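Who Patrols the Amadi Strait? A Border Security Simulation

Year 11 Politics and Global Studies, term project report

What we set out to do

Our class spent most of the term running a simulation of a border dispute between two made-up countries, Cendus and Linness. They share a mountain border in the north and a narrow stretch of water, the Amadi Strait, in the south. Our group was given the defence ministry of Cendus, and I was very happy about that, as it was my first pick!

The question we had to answer was this: how should a small country keep watch over a border it doesn't fully trust, without making its neighbour so nervous that things get worse? We wanted to see whether a patrol plan could be firm and calm at the same time.

Background

In the scenario, the two countries signed a ceasefire 16 years ago, after a short war over the town of Liltlow. Liltlow sits on the Cendus side of the ceasefire line, but many families there have relatives on the other side. The line is 213 kilometres long and most of it is too steep for roads. Cendus keeps 700 soldiers along it, spread between the valley posts and one larger base.

Before we wrote anything we read about how real ceasefire lines are managed. Hotlines between commanders, agreed notice before exercises and joint meetings at crossing points came up again and again. We also learned a new word, demarcation, which means marking a boundary out on the ground after it has been agreed on paper. It sounds boring. It caused more arguments in our classroom than anything else in the whole project.

How the simulation worked

Each round stood for two months. At the start we got a briefing sheet with news, rumours and a budget. We then had until the end of the lesson to send orders to our units and one public statement to the press team. The Linness group did the same in the room next door, and neither side could see the other's orders until the round was over.

Our first plan was pretty simple. We put extra soldiers in the valley posts, doubled the patrols near Liltlow and told the public we were protecting the town. We thought it looked strong and sensible. Linness read it as the first step of an attack and moved artillery up to the ridge – so by round two we had spent most of our budget and felt less safe than when we began.
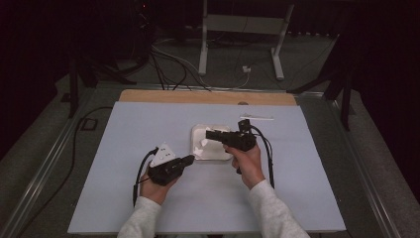 Report by Group 4, Cendus Defence Ministry
Filed under: Student projects, Defence and security

After that we changed direction. We pulled the extra patrols back from the ridge, kept the base at full strength and offered Linness a daily phone call at 9 am. They took three lessons to say yes, and the first call was only about a lost herd of goats (the teacher's idea, and a great one). Once the calls were running, both sides began giving notice before troop movements.

What we learned

The biggest surprise for me was how much the public statements mattered. We had treated them as an extra, but Linness told us afterwards that they read our press releases more closely than our troop numbers. The word "reclaim" in round one did a lot of damage.

We also didn't think enough about the people of Liltlow. Our checkpoints closed at dusk, and farmers with fields across the river couldn't get home in time. If we did it again, I would favour a crossing permit from the very first round.

The strait was our weak spot. We left it to the coast guard and never wrote proper rules for what to do when a fishing boat drifted over the line. Next year's class is going to play the same map, and our group has left them a draft of those rules in the Cendus folder.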